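Flelura Clothes Swap - Sorting Day Gallery

Posted by Vibeke Hviid

Quick one before I lose the whole evening to this. Sorting day was Sunday, doors opened to us at 7 and we were still folding when the lights in the hallway went off on their timer. Final tally from Svend's clipboard: 881 pieces. Last time we had trouble filling the racks. So thank you, all of you, and please no more bags until after the swap, the closet is full!!

Not every picture made it onto this page, the upload kept timing out. More when I get to it. If you want one taken down just write me.

How it went, for anyone who missed it and wants to help in December:

Bags in by the side door. Everything tipped out, shaken, pockets checked. Troels found a bus pass, a very old mint and a house key - key is in the envelope at the front desk, please come get it. Then three piles: swap, mend, rags. Then kids/adults, then by size. Chalerm made new size signs because the old ones were curling up and you couldn't tell the M from the XL if you stood at the wrong end of the room.

T-shirts were the big job again. We get more of those than everything else put together. Each one gets laid out flat on its own, front up, collar at the top. Look for holes along the hem, look under the arms, tug the sleeves straight, then fold. Sounds slow but you get into a rythm. Leopoldo says he can do one in the time it takes me to find the size tag, and he's right, I timed him.

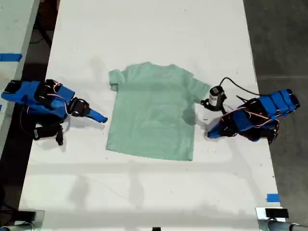
Mint green tee on the white table, short sleeves. Few creases still, left sleeve needs pulling straight.

Light colors get a second look by the window before they go in the swap pile. Deodorant marks, coffee, that yellow line inside the collar. Anything we weren't sure of went to Svend, who is stricter than me. Pale greens and yellows go on the rack with the whites this year, not with the brights - we tried it the other way and they just dissapeared in there.

Mend pile came out smaller than I feared. Mostly buttons and a few dropped hems. Chalerm took one bag home and I have the other. If you can sew a straight line and have a free evening, shout. Thread is supplied, needles too, bring your own scissors because ours are hopeless.

Rags go to the bike workshop, same as before. They've asked for cotton only, so no fleece please.

Hangers: we have 200, we need more. Plain ones, any color. The thin wire kind bend under coats so keep those for shirts.

Still to do before we open:
Racks up
Signs taped on
Mirror back from the upstairs room (two people, it's heavier than it looks)
Coffee, cups, something to eat
Someone on the door for the first hour

Same rules as always. Bring up to 7 pieces, take home the same number. Clean, dry, no underwear. Kids' things don't count toward your number, take what fits them. Whatever is left at the end gets boxed up and kept for next time.

Setup help wanted from noon, takedown from 5. Text me or Troels, or just turn up.

Vibeke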